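Fleden Home Goods, Ritano Street store
Basket and Woven Goods Safety Checklist
Walk-through of Sunday, August 25, 2019
Baskets on the sheet: 400
Passed: 393
Pulled: 7

Mark each line OK, FIX or PULL. Comments go under the line they belong to, and "looks fine" is not a comment.

1. Rims
Run a bare thumb all the way around. Check the wrap for lifted ends.
OK on most. PULL on two from the Potimine laundry range, where the wrap had come up far enough to catch a sleeve. It caught mine. Sweater now also marked PULL.

2. Handles
Lift by both handles, then by one, then give each a firm tug sideways.
PULL on three. One came off in my hand with very little persuasion, and it had a sticker on it saying "sturdy."

3. Inside walls and floor
Use the flashlight. Feel for broken ends, staples, stray wire.
OK. Found a shopping list, a mitten, and a quantity of packing straw that must have been there since February. The mitten is at the front desk.

4. Base
Set on a flat surface and press the rim at four points. Any rock, mark FIX.
FIX on 8. Most settled down after a night under a stack of catalogs, which is the best use we have found for the catalogs. Rechecked and counted as passed.

5. Smell and mold
Yes, put your face in it.
PULL on two, both from the bottom shelf by the back door. I will not be elaborating. The bottom shelf by the back door is now for ceramics.

6. Stacks
No higher than shoulder height, and it is the shortest person on shift whose shoulder counts.
FIX. Somebody has been building a tower again. It was a good tower. It is down.

7. Aisles and exits
Clear floor to the back door, no baskets parked in front of the extinguisher.
FIX, done on the spot. The extinguisher had been placed tastefully inside a hamper.

8. Pedestals and display blocks
Push at the top edge with one hand. Check corners for chips. One large basket per block.
OK. The low ones don't budge. The tall one in the window leans if you look at it with any force, so it stays against the wall until the feet are replaced.

9. Large baskets on display
Same as lines 1 to 4, plus a look at how much block is left showing at the front.

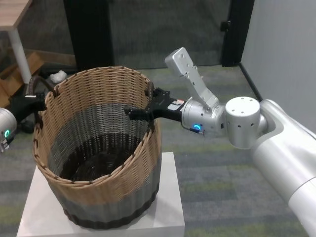 M. Paredes

Comments on line 9: the tall round one with the tan top, gray middle and dark brown bottom is the one customers ask about, so it gets handled the most and should be looked at every week. It's a little wider at the rim than the base and takes up most of its block. Keep a strip of white showing in front. Pay attention to where the two brown handles meet the rim, and shine the flashlight right down to the floor of it, since the weave down there is dark enough to hide a mitten.

10. Price tags
String only, no pins.
FIX. Around a dozen pins removed, one of them by sitting down.

Still open: feet for the tall block, shelf label by the back door, refund from Potimine. Pulled baskets are in the cage with red tape on them. Please stop using them for lunch.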